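From: Renato Policarpio
To: Veseck Valley local history list
Date: 30/07/2022
Subject: Re: Salazar ledger, spelling of the creek

> Has anyone checked the Salazar ledger against the parish map? I have the
> creek down as Tandden Creek on the map, but the ledger has Tanden, one d,
> at least on the pages I photographed. I'm trying to settle which one goes
> on the index cards before I do any more of them.

I went through it on Thursday. The ledger uses both. The first clerk writes Tandden every time, up to page 291. After that the handwriting changes and the second d goes missing. I would put Tandden on the cards and add a "see also" for the other, as we did with Plullov.

The bigger trouble is the date on the flyleaf. It reads 1810 in the typed copy, and that can't be right for a book with printed column headings in that style. I had the original under a lamp and the third figure has a blot over it. It could be a 4 or a 7. Please leave the date off the cards for now and write "undated, see notes". 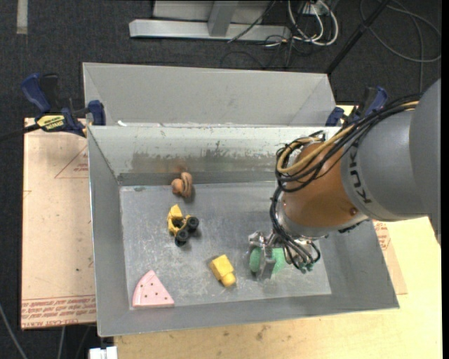 On the cards themselves, we bought a box of 1000 and there are 200 left. That should cover the rest of the surnames if people stick to one card per household and don't start a fresh one for each child. Use pencil for anything you're unsure of. Several of the M cards were done in biro and will have to be rewritten.

The typed copy also leaves out the margin notes. Most are only sums, but a few name neighbours who don't turn up anywhere else, including a wheelwright at Veseck I hadn't come across before. If you are working from the copy, flag your pages and I'll check them against the original.

I won't be near the ledger again until November, so send page queries to the list in the meantime and I'll answer what I can from my notes.

Renato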